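Chapter 2
Sorting and Storing Small Household Items

2.1 Scope

Small toiletry and first-aid items are among the most frequently misplaced goods in a dwelling. They are light, differ widely in shape, and are often kept in the packaging in which they were bought. This chapter deals with sorting such items at a table and transferring them to open containers. Closed cabinets are treated separately.

2.2 Work surface

The surface should be level and of a single plain colour. A board measuring 1398 mm by 940 mm, laid over an existing desk, is adequate for most households. Translucent parts such as caps and rings are difficult to locate on a white surface and should be collected before sorting begins.

2.3 Containers

Perforated plastic baskets permit air movement and allow the contents to be checked from the side. The Fladport survey of rental units recorded over 18 types in use, most of them rectangular. Upright bottles should be placed against a wall of the basket, where they are less likely to tip. Tubes may be laid flat.

2.4 Bags

Clear plastic bags are suitable for transport but perform poorly as storage. A crumpled bag does not provide a stable base, and bottles set on it should be moved first.

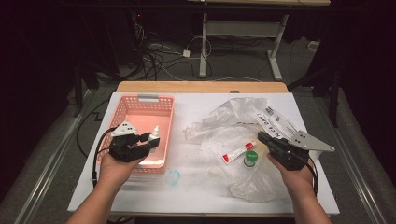
The Jondley method assigns each item to one of 2 classes, daily or occasional, before any container is selected. Its application to bathroom goods is described in the next section.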